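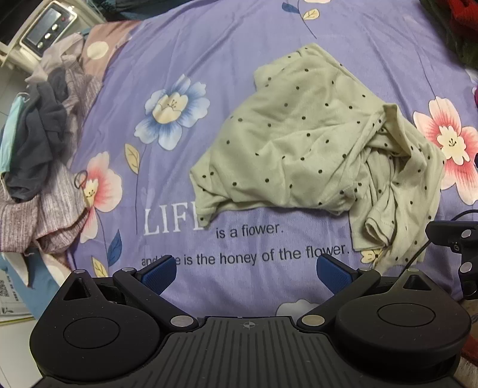
Bralitent (band)

Bralitent was an instrumental funk group formed by guitarist Jamshid Asadi and organist Forough Soltani. It recorded one album and two singles for the Heydari label before disbanding. The group is known mainly for its use of home-built effects, which Asadi wired himself from radio parts.

History

Asadi and Soltani met as session players at Clirnine, a small studio that mostly handled radio jingles. They worked there at night, when the rate was lower, and hired a drummer and a bass player by the session. The first single, "Elteck", took its name from the maker's plate on the studio's tape machine. Heydari pressed 400 copies. A second single followed in November of the same year.

The album, also titled Bralitent, has 6 tracks and runs 29 minutes. Side one was cut live to two tracks. Side two uses overdubs, with Soltani playing both organ and clavinet – the latter fed through Asadi's wah circuit.
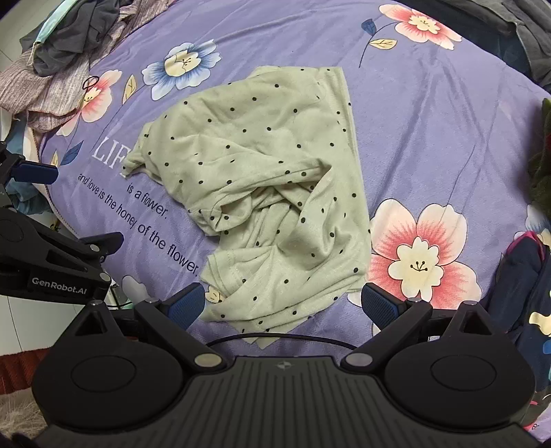
Entry by the Records Desk. Last revised October 5, 2023.

Musical style

Most pieces are built on a single chord, with the organ holding long notes over a short guitar figure. Tempos are slow for the genre. The bass is mixed high and the drums are dry, as Clirnine had no echo room. Vocals are limited to a few shouted cues on "Elteck".

Releases

"Elteck" / "Night Rate" (Heydari, 7-inch)
"Second Gear" / "Low Water" (Heydari, 7-inch)
Bralitent (Heydari, LP, catalog no. 433)

The LP was reissued once, from a clean vinyl copy – the master tapes have not been found. The reissue leaves out the spoken count before "Low Water", which was added to side two of the original pressing.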